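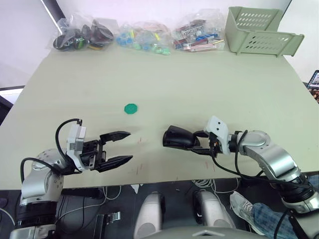
Section 4. Working safely at the Skiden two-arm table

4.1 Before you begin

Do please read this section through once before you switch anything on, even if you've used a Lekar station before, as the Skiden behaves a little differently at low speed (and it's the low-speed work that people get careless about!).

1. Clear the middle of the table, leaving only the piece you mean to handle. Bags and baskets of spare parts belong along the far edge.

2. Look over the cables on both arms. Each one needs enough slack for the wrist to turn fully, and none should be able to catch on the front edge of the table.

3. Check that the floor is tidy where you'll be sitting or standing. Tuck your own feet well back and keep loose cable away from your shoes.

4. Open both grippers fully and let the arms settle before you place the first piece.

Note: Small flat pieces are best put down by hand with both arms paused. Set the piece down, take your hand right away, and only then release the pause.

4.2 While the arms are live

5. Keep a gap of at least 75 mm between the two grippers unless the task calls for a hand-over.

6. For a hand-over, move one arm at a time. Bring the receiving gripper up, stop it, and let the other come to meet it.

7. If a piece slips or lands on its edge, pause both arms before you reach in. We know it's tempting just to nudge it along with a finger, and we'd ask you very kindly to resist.

CAUTION: A paused arm still holds its position under power. Never lean on it or use it to steady yourself when getting up.

4.3 Afterwards

8. Park both arms, switch off at the wall and return the pieces to their own bags.

9. Write the session in the station log. Finger pads should be changed every 3,000 grips, or sooner if they've gone shiny. Order them from Nemer as part 738, and go on to Section 5 for fitting.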